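Vaststead Washroom Refresh
Progress report to the Brimden Fund, November

Where we are

We're very happy to report that the washroom part of the Vaststead project has moved a long way since our last update. When we wrote in the summer we had a floor plan, a pile of catalogs and a lot of opinions about faucets. Now we have a room you can stand in, and a sink you'd be glad to wash your hands at!

As a reminder, your grant covers the three washrooms on the ground floor and the small stock of bottles, trays and soap that goes with them. The first room is fitted out. The second has its floor down and is waiting for its cabinet. The third is still stripped back to the walls, and we'll come to that one further on.

The floor and the vanity

We went with the gray marble-patterned tile in the end, after a good deal of back and forth over a plain white one. It looks great. The gray ties in with the darker gray of the vanity cabinet, and the white rectangular sink on top stands out nicely against both. The black faucet was the item we were most nervous about (it looked severe in the catalog), but with the slim black legs under the cabinet it makes sense, and the whole unit feels lighter than the old boxed-in one.

Matitz supplied the vanity units and has been easy to deal with. One cabinet came with a scuffed door and they swapped it without fuss. The replacement took 10 working days, which held up the second room but didn't affect the first.

Soap, bottles and the small things

This was a modest line in the budget and it has turned into the part we enjoy most. People notice soap. We've been working through where each bottle should live, what belongs at the sink and what belongs on the side table, and how much can be out before the place starts looking cluttered again. The teal dispenser has its spot on the back corner of the sink, within easy reach and clear of the faucet. The cream pump bottle has been harder to place and has been moved between the table and the sink more than once – we like it in both.
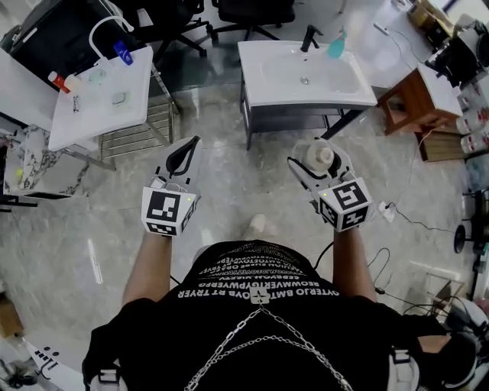 The side table

The white table next to the vanity was a late addition and we're so glad we made it. Before, everything small ended up along the rim of the sink. With a tray on the table there's a place to set things down, and the tray lifts out in one go when the top needs a wipe. We'd like the same arrangement in the other two rooms, and we have found a second table in our own storeroom, so that's one less thing to buy.

What we're still deciding is which bottles stay on the tray for good. Our feeling is that fewer is better. We plan to try a short list for a few weeks and adjust from there.

Spending

We are within budget. The largest cost this period was the tile, followed by the vanity units. The trays, dispensers and refill soap from Yensuk came to $249 altogether, a little under what we had set aside, and we'd like your permission to put the difference toward hooks and a better mirror light for the second room. Receipts are in the folder we share with you.

What has been slow

The third room. Once the old paneling came off we found the wall behind it needed patching, and the plasterer can't start until after the holidays. We have moved that room to the end of the schedule and brought the second one forward – the tile crew was able to switch over, so we lost very little time. The cost of the patching is covered by the contingency line and we aren't asking for anything extra.

Next steps

Fit the cabinet and sink in the second room, then bring in its table and tray.
Settle the short list of bottles and write it on a card inside the cabinet door.
Patch and tile the third room.
Send you a spending sheet with the next report.

We'd love to show you the first room. Mornings before 11 are best, while it's quiet, and the coffee is on in the kitchen down the hall. Thank you for backing this work, and for answering our many emails about tile!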